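18 Jun 2026, display workshop, second bench by the window

Long day and a good one, so I'm writing it up before I go home and forget half of it. We have the go-ahead for the ferry strike display, finally, and the working title is "Letters from the Plosow Landing." I still think "Landing" will confuse people who expect an airfield, but Milagros Valcárcel likes it and she has been right about titles before.

Spent the morning with the Echevarría letters. There are more than 900 sheets in the boxes and we have room for 30 on the walls and in the cases, which is a painful sort of arithmetic. I had my heart set on the long run of letters between the deckhand and his sister, but read one after another they repeat themselves a good deal (the price of flour, the sister's knees, flour again), and I've come around to Milagros's idea of showing two from the start of the strike and two from the end, and letting the gap do some of the work. The one with the pressed fern stays in whatever anybody says. I'd fight for that fern!

Mounts. The polyester corner straps are fine on the single sheets. On the folded ones they pull at the crease, and I could see it after an hour on the cradle, so I switched to the wider strips and a softer angle. Colleagues, please don't put the old straps back on those, even if they look neater. I've left the wide ones in the shallow drawer under the mat board with a note.

Labels took up most of the afternoon. I wrote the Fanthorpe panel three times. He was the company's agent, and his ledger is the only thing we have that gives the other side of the story, and it's so tempting to make him the villain. The third version just quotes his own entry for the day the boats stopped and says who he was writing it for. It's shorter than the others and I think it's fairer. The text is still too long for the case rail, so somebody with fresh eyes should take a line out, probably the one about his house.

Type size: we tried the smaller setting at reading distance with the lights brought down and I couldn't manage it without leaning in, so we go up a size and lose a sentence from nearly every label. I grumbled, but it's the right call. Cream card, not the white, which glared under the case lights.

Checked the Iltix logger in case two. The humidity line was nice and flat overnight with a little bump when we opened the lid to try the ledger cradle. I'd like another week of readings before the ledger goes in for good.
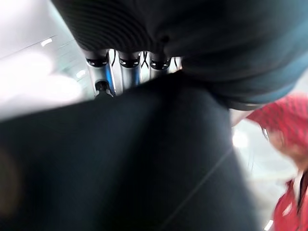 Close view, dark ribbed surface with metal finger joints underneath.

Still to do, in no order at all: ask about borrowing the strike banner (the owner's family would like it back by September, and I promised to put that in writing), get the map redrawn with the old landing marked on the correct bank this time, and find out whether the sister's name has one L or two. She signs it both ways, bless her. I've used two in the draft labels and marked each one in pencil.

Milagros is taking the proofs home tonight. The fern letter is back in its folder, top box, left-hand side, with the tissue on the fern side facing up. Please keep it flat.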